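The Roll-Up Board Comes Out Again

My chess set lived in a shoebox for most of my adult life, under the winter scarves, and I'd have sworn to you that I didn't miss it. Then came last November, with the dark at half past four and everything good on TV already watched, and I went digging for a scarf and came up with a bishop instead.

So that's how I got back into chess (badly!). My old board was the folding kind, with a hinge down the middle that made the pieces on the fourth and fifth rows lean toward each other like gossips. It had to go. I went down to Porkow, the game shop two blocks from the old depot, fully intending to buy something handsome in walnut, and I walked out with a roll-up vinyl board that cost me $10. I have never been happier with ten dollars in my life.

If you haven't owned one, let me make the case. It rolls up like a place mat. It goes in a tote bag with the pieces in a drawstring sack on top, and you can wipe coffee off it, which I do more than I'd like. The first night it wouldn't lie flat, so I left it under two cookbooks until morning and it's behaved ever since.
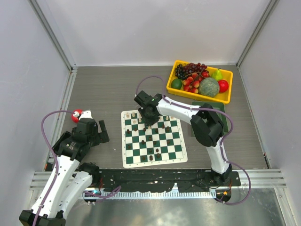 Green and white is the color pair I'd pick every time, and I tried a few before I settled. Black and white gives me a headache by move fifteen, and on my old brown board the brown knights simply vanished. With dark brown and cream pieces on green squares, even a real muddle stays readable: cream bunched up toward one corner, brown wandering through the middle and the lower half, and you can still tell at a glance whose is whose. The white border is handy too, a bit of breathing room at the edge. And I never square my board up with the table anymore. A little crooked suits me fine.

The other thing I've become devoted to is the fruit. At Zosomeo, the café where our Velarard chess evenings started, there was always a bowl going around, and I've kept it up at home with a yellow plastic tray I'd park right next to any board. Mine's artificial, before you ask. Real grapes at a chess table mean sticky rooks. Fake ones sit there looking cheerful, a purple bunch, a lime, a pear, an apple, and the table stops looking like a place where people are being tested. I got a melon as well, and it's ridiculous, and I love it.

Now, the pieces. I ordered mine from Zaidi, the heavier version, and the felt on one pawn came off inside a week (glue stick, fixed). Buy the spare queens if they offer them! I didn't, and I've been promoting pawns to an upside-down rook like it's seventh grade.

As for my playing, I've logged 193 games since that bishop turned up in the scarves, and I still lose most of them in the same way, by bringing the queen out too early and then spending the evening rescuing her. I've read the chapter on it twice. Last night I did it again on move four, got her trapped on the edge of the board, laughed, and set everything up for another round. The kettle was already on.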